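Trultard two-finger gripper: a month of bin picking

Posted 12 August 2018

The Trultard arrives with a brochure promising "pick anything, first time". I have read that line on a lot of brochures, so I went in with low expectations and a stack of painted blocks. It replaced our old Kaltuvia parallel gripper, which is ugly and slow and has never given me a reason to swear at it.

Mounting was easy enough. The bolt pattern matched our arm, the cable was long enough (just), and the plugs only go in one way. The controller software is another matter. It's called Rozīte and it wants you to log in before it will let you open and close the fingers. I found the setting that turns this off on the second evening, buried under Display.

For the main test I used blocks and bars tipped into a metal bin, with a second bin behind as the drop-off. I ran 1,000 picks with each gripper, same arm, same camera, same speed. Everything got reset by hand, so I can tell you my back has opinions on the depth of those bins.
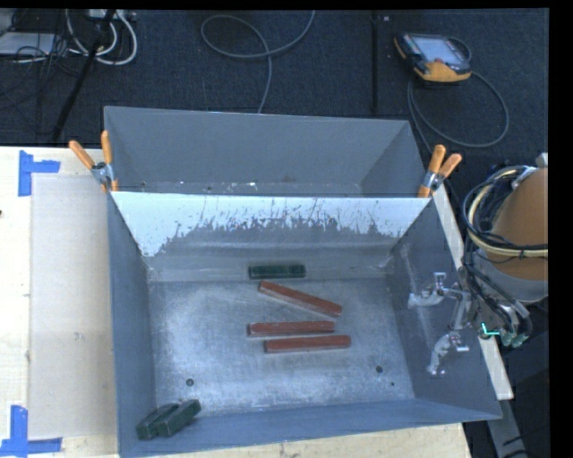 Out in the open the Trultard is good. The linkage lets the fingers wrap a little when the approach is crooked, and it forgave angles that would have had the Kaltuvia shoving the block across the floor. I'll give it that.

Corners are where I stopped being impressed. When two blocks end up side by side against a wall, the fingers need more room to open than there is, and the knuckles hit the metal before the tips get anywhere useful. The Kaltuvia missed 40 picks in total. The Trultard missed 30, and nearly all of those were against a wall. Better, yes. Worth the price difference? I'm not convinced, and a simple nudge move in your program would likely close the gap for free.

Two other gripes. The fingertip pads are glued on, and the spare set costs more than I'd pay for a decent pair of boots. And the grip force reading in Rozīte wanders. I held the same block for a coffee break and the number had changed colour from green to yellow by the time I got back, with no sign of slipping.

Jornosstead, who sold it to us, answered my email about the pads quickly and my email about the force reading not at all. A firmware update is supposed to come in October. I'll rerun the corner picks then, but until it lands the Kaltuvia is going back on the arm for daily work – I know what it can't do.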